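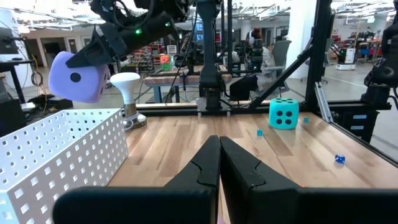

Lower Field Allotment Association
Minutes of the spring meeting, held in the upstairs room at the Moltetti café, 26/04/2019

Present: Birthe Eskildsen (chair), Ioana Gavrilă (minutes), plots 4, 7, 11, 12, 15, 19 and both halves of 22, who sat apart.

Apologies: plot 9 (knee). Plot 16 sent word that he was coming, which the meeting has learned to treat as an apology.

1. Minutes of the October meeting

Agreed, with two corrections. The word "shouted" under item 6 is to be replaced with "said". Plot 7 asked that his remark on the subject of leeks be struck out altogether. The chair pointed out that it had been read by everyone and was now more or less common property. It stays in.

2. Matters arising

The gate. The new lock was fitted in the winter and works well from the outside. From the inside it needs a knee against the lower bar and a certain amount of faith. Plot 12 was on site until after dark in March and would like this recorded. Birthe Eskildsen to telephone the locksmith again.

The missing wheelbarrow. Found behind the compost bays, under the compost. No further questions were asked, although several people looked at plot 19.

3. Money

The balance stands at £221, all rents now being in except one. Plot 16 was again mentioned. The meeting asked how this compared with last spring and was told "worse". Asked whether a fuller report might be circulated in future, the chair said that this had been the fuller report.

The insurance renewal has come in at £92. Plot 4 thought this steep for a policy which, on his reading, covers nothing that has ever happened to us. Plot 11 said that was the nature of insurance. Renewal agreed, plot 4 sighing.

4. Water

The longest item, as ever.

The tank by the top path is leaking. Plot 15 has looked at it and believes the fault is in the valve. Plot 7 has also looked at it and believes the fault is in plot 15, who had the valve out last summer. The chair asked both to confine themselves to the valve.

Two quotations have been received. Fosix would replace the valve and the length of pipe leading to it, and could start in three weeks. Nunetti would replace the whole tank, and sent a handsome brochure with a picture of a much larger tank in what seemed to be Tuscany. Plot 11 asked whether we could have the one in the picture. It was explained that the one in the picture would not fit through our gate, assuming one could get the gate open.

After discussion it was agreed to accept the Fosix quotation, five votes to three. Plot 15 voted against on the grounds that he could do it himself. Plot 7 said that this was exactly what had swung him in favour.

Hosepipes. Members are reminded that the rule is one hose per plot, held in the hand. Propping it in the fork of a plum tree and going home for lunch doesn't count as holding it. The left half of 22 wished it to be known that she had returned from lunch promptly. 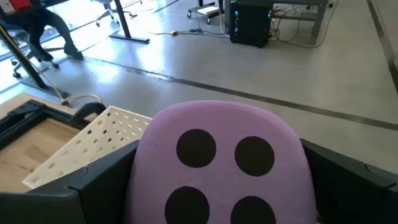

5. The hedge

The hedge along the lane is now leaning into the road and the parish has written to us, politely. It must be cut before anything nests in it. Plot 19 reported that something has already nested in it. The chair asked what. Plot 19 said it was small and brown and had given him a look.

Agreed that the nesting stretch be left alone until autumn, and that the rest be trimmed with hand shears. Plot 4 offered his electric trimmer and was thanked, and reminded that there is no electricity. Birthe Eskildsen will reply to the parish, using the word "wildlife" as often as is decent.

6. Boundary of plot 22

Plot 22 was divided two years ago by mutual agreement, by means of a string. The right half says the string has moved. The left half says string doesn't move. The right half produced a drawing. The left half produced an older drawing, in which the rhubarb appears in a third position favoured by neither party.

The chair proposed a row of paving slabs, which at least can't be shifted without someone hearing. Both halves accepted this in principle and then disagreed over whose side the slabs would stand on. The meeting ruled that the slabs will straddle the line, and the rhubarb will be considered shared. Each half may pull from its own side.

7. Summer show

To go ahead as before, with the following changes.

The longest bean will be measured by somebody without beans. Plot 11 has no beans this year, having given up on them after what she called the business with the slugs, and was elected unopposed.

The jam class will be split into jam and chutney, last year's winner having been, in the view of many, a chutney.

The prize for best-kept plot will be suspended. It has gone to plot 12 every year since it was introduced, and plot 12 said he was running out of shelf. There was some feeling that the cup might be given to the most improved plot instead. All present then became very interested in who would be considered to have had the most room for improvement, and the chair moved on.

8. Any other business

Plot 7 has surplus seed potatoes, free to anyone who will come and take them. He has had them in his hall since February and his wife has begun to leave notes.

Plot 15 asked whether the shed key was still kept under the pot. It isn't. Members who want to know where it is now should ask the chair in person, as the last time it was written in the minutes the minutes were pinned to the shed.

Plot 16 arrived at this point and asked what he had missed. He was handed the rent book.

9. Next meeting

October, same room, on an evening to be fixed once the café has told us when its choir is not in. Members are asked to buy at least a cup of tea, the room being free on that understanding, and to leave muddy boots at the bottom of the stairs in pairs.

Minutes taken by I. Gavrilă. Corrections to me in writing, please, and not over the fence.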